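Home | News | Sites | People | Safety | Contact

Falero puts two-handed robots to work at Plolluvdale, but who is saving time?

2021-07-04

Falero says the Hullidex robots now on trial at its Plolluvdale returns center will "free people up for better work." After a few weeks on the floor, the people in question are still waiting to find out what the better work is.

The company brought in 2 of the machines in May. They are meant to take over picking up returned goods and passing them to the sorting desks, a job done until now by a crew of 24. Managers have set a goal of 3,000 items a day. The best day so far, by Falero's own count, was 1,535.

"It does the easy ones and we get what's left," said Kausar Niazi, a sorter on the early shift. "What's left is heavy, or it's in a bag that's split. So my day got harder, and on paper I'm being helped."

Blair Sutherland, who runs the site, called that a passing stage and said no jobs will go this year. Asked about next year, Sutherland said it was too soon to talk about. 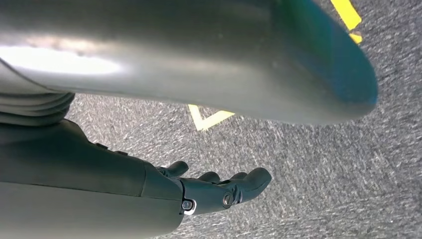
Plolluvdale Returns Floor, Day Team

The jointed fingers get most of the attention from visitors. The yellow tape on the carpet gets more of it from the staff. Under the trial rules, sorters have to stay clear of the marked spots while a robot is running, and Petronella Venter says that has added a long walk to every trip to the desks.

"They timed the robot," she said. "They didn't time me going around it."

Partanen, the firm hired to set up the trial, says the walking routes will be looked at again. It would not say when, or whether the sorters will be asked. Humaira Qureshi, who speaks for the crew, has put in a written request to see the daily numbers, including the hours spent restarting the machines. She has not had a reply.

Related items
Break room hours change at Plolluvdale
Gwilym Lougher to lead loading dock training
Partanen contract: what we know

Contact the news desk | Copyright 2021 | Back to top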